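Game Modding Workshop – Handout 2: Packaging an Update
Instructor: Natanael Sampaio
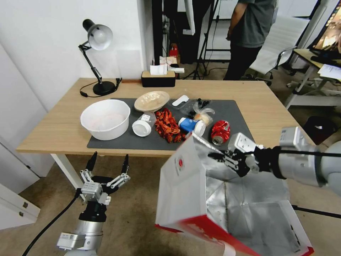 Dried red chili peppers, bowls and a bread roll in a bag.

Each group maintains one mod: Junoden, Deto or Ustel. An update must install over the previous version without breaking saved games. Keep the original item IDs; new items start at 348. Translation files go in a separate folder – do not edit the base text.

Before submitting, load a save made in the earlier version and play through one full in-game day. List every changed file in the readme.

Reading: Nikolovski manual, pages 46 to 64.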